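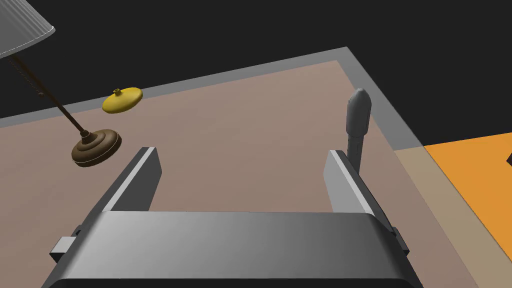

Amotari has opened its gripper rehearsal service to outside customers, the company announced on 2nd April. The service, named Dimgate, allows firms to try out picking tasks in simulation before any hardware is ordered. Customers may choose from 101 household and workshop objects - lamps and model rockets among them - and place them on a virtual tabletop.

A standard booking covers 300 trial runs, with a written report supplied within seven working days. Narnberg, which distributes the service, will offer four introductory sessions. Bookings for the period after December will open later in the year.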